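Handheld gripper demonstration (good practice)

Handheld gripper demonstration is a method of recording manipulation tasks in which a person performs the task with one or two hand-operated grippers that carry their own cameras. 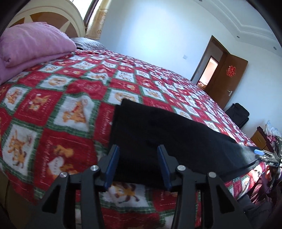 The recordings are used to train control policies for robot arms fitted with the same type of fingers. No robot is present during recording, and the work is often done in private homes, where household textiles, furniture and lighting vary from room to room. Rules for the method cover the condition of the device, the conduct of the operator, the preparation of the room, and the review of finished recordings.

Background

Early guidance was written by individual laboratories and was limited to calibration. As collection moved into homes, the written rules grew to include consent, household privacy and the handling of clothing and bedding. The Jasidora guidelines are the most often cited of these documents. The first edition was circulated in January as a four-page checklist, and the revised edition, dated 23 May 2019, extends it to 26 numbered clauses. The Clendex profile uses the same clause numbers but adds requirements for two-handed work. Paren, a file layout for storing episodes, is referred to by both texts and is maintained separately.

Terminology

An episode is one continuous recording of one task, from a defined start state to a defined end state. A session is a group of episodes recorded in one room without changing the device setup. The operator is the person holding the grippers. The contact surface is the part of the finger pad intended to touch the object. A reset is the return of the object to a permitted start state between episodes. It is not part of either episode and should not be recorded as such.

Device condition

Finger pads are inspected before each session and replaced when torn, hardened or loose. Both pads of a gripper should be of the same material and color, and a pad should not be replaced singly. Pivot screws are checked for play with the fingers open and again with the fingers closed. A linkage that binds at any point of its travel is withdrawn from use until repaired.

The lens is cleaned with a dry cloth. Wide-angle lenses are normally specified, so that both fingers and a large part of the surroundings remain in view. Curvature and darkening toward the corners are accepted as properties of the lens and are not corrected before storage. The correction parameters are stored beside the raw video.

For two-handed tasks, the clocks of both devices are aligned at the start of the session. The Clendex profile allows an offset of no more than 30 milliseconds. Where the offset cannot be established, the two recordings are filed as separate one-handed episodes, or discarded.

Preparation of the room

The Jasidora guidelines state that a room should be recorded in its ordinary condition. Furniture is not moved and patterned bedding is not replaced with plain covers. Objects that present a hazard to the operator, such as trailing cords or glass near the edge of the work surface, are removed before the session.

Lighting is left as the household uses it. Windows may be uncovered, provided the fingers and the object remain distinguishable throughout the task. Dark fabrics need particular attention, as folds and layer edges can be lost at low exposure. A short test recording is made and viewed at full size before the first episode.

Written consent is obtained from an adult member of the household. Mail, identity papers, family photographs and active screens are taken out of view. Where a printed item cannot be moved, it is noted in the session log and masked at review.

Operator conduct

The object is handled only with the contact surfaces. Bare fingers, sleeves and the outer linkages should not be used to hold or straighten it. If a hand touches the object by accident, the episode is marked and may be kept only if the contact did not alter the object's position.

Movement is kept at a speed that the target arm can reproduce. The operator stands or kneels where both grippers can reach the work without crossing. In two-handed folding, each gripper should be brought into view of the other before a shared grasp - a partner seen at the edge of the image is sufficient. The fingers are opened fully on release, and the gripper is drawn clear before the next movement begins.

Failed grasps are not grounds for stopping. A missed grasp followed by a successful one is retained and labeled as a recovery. Episodes are stopped only for injury, device fault or the entry of a person who has not given consent.

Garments and bedding

Soft goods are covered by a separate section in both texts. Start states are described by category (flat, folded once, crumpled, hanging) and not by measured position. The operator varies the start state between episodes and does not smooth the supporting surface unless smoothing is the task. A garment on a bed is logged together with the bed cover, since a cover may shift or wrinkle with the garment.

Review and retention

Each session is reviewed by someone other than the operator. The reviewer checks the start and end states, the alignment of paired recordings and the presence of private material. The Saragih procedure, an optional supplement, adds a second review of a random sample. It was drawn up after a trial review of 860 episodes, in which most rejections were traced to incomplete end states.

Rejected episodes are kept in a separate directory under the Paren layout with a reason code. Episodes containing unconsented persons are deleted, and only the log entry is retained.

Criticism

The rule against rearranging rooms has been criticized as difficult to apply, as households commonly tidy before a visit. The Clendex profile accordingly asks only that the operator record any changes known to have been made. The conduct rules have also been described as too strict for long tasks, in which accidental hand contact is common.

See also

Bimanual manipulation
Camera calibration
Imitation learning
Teleoperation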